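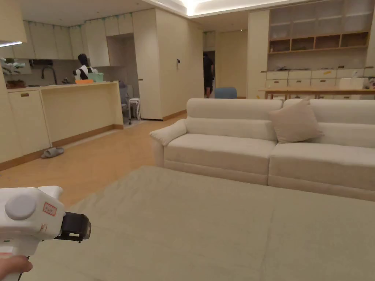 Living room side, sofa and pale mat, kitchen behind.

Aug 19, 2023
Notebook, chores question, Drosia flat

I write this the same evening so the details do not go away. The question from our May meeting was simple: which household chores could a machine do today, if we are strict, and which ones only look possible in a video? At that meeting I said folding would come before tidying. I am less sure now.

We work with hand-held grippers, so a person gives the arm and the eyes and the tool gives only two fingers. I like this method. If a chore is difficult for a clever person with two fingers, no motor will save us. The Mernell arm in the workshop has better repeatability than my wrist, but it does not know where the corner of a cloth is.

Rules I keep for myself: the free hand does not help, no putting the cloth against the body, and if the cloth is dropped we continue from where it fell. Benavides protocol, version 2, except that I do not use the timer sheet. It made everybody hurry.

Picking up from a pile

A crumpled cloth is the easy half. Almost any grasp is a good grasp, because you only need to lift it. The hard half begins after, when you hold a bundle and must decide which part of it is an edge. I can see this with my eyes in one moment and I still cannot explain it in words, so I do not know how to write it for the planner.

The bed gives a second difficulty. A duvet is soft, so when the fingers press down it goes down with them, and it is easy to take some of the cover together with the cloth. On the workshop table this never happens, and our numbers from the workshop are too friendly for this reason. The old report says 100 grasps on the hard table. I would like the same count on bedding before we compare anything with the Sikley results.

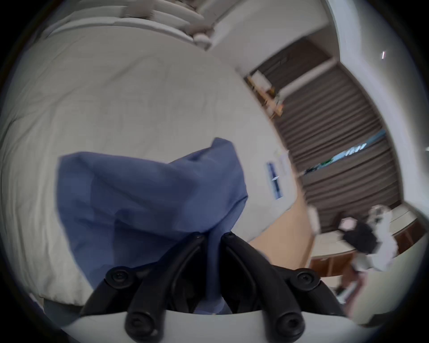

Folding on the mat

The mat is better than the bed for folding. It is flat and wide and the cloth stays where you put it. The first fold is mostly a matter of patience. With each next fold the stack becomes thicker, and then the fingers must open wider and come in lower, and the pad pushes the top layer before it closes on the bottom one.

My opinion today is that the last fold should be a separate skill with its own approach angle. In the present plan it is the same skill repeated, and I think this is a mistake. 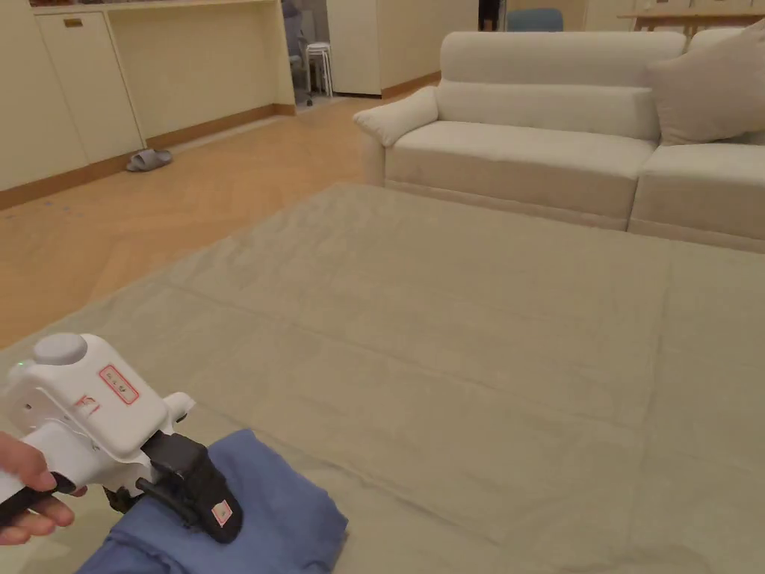
Pressing the stack flat is also missing from the plan. A person does it without thinking, with the palm. Two narrow fingers can press only a small place, and the rest comes up again. Maybe the back of the housing could do it, but I do not want to scratch the labels off, and the cable is in the way.

Can a machine do this chore yet? For one cloth, on a flat surface, with good light and plenty of time, I say nearly. For a basket of mixed laundry, no. The storage budget is 330 GB and I would spend most of it on thick stacks and soft surfaces.

To do:
- ask for softer finger pads, 2 pairs
- write the edge-finding step in plain words, even if badly
- repeat the bedding grasps with a towel
- check if Mernell can reach low enough over a mat on the floor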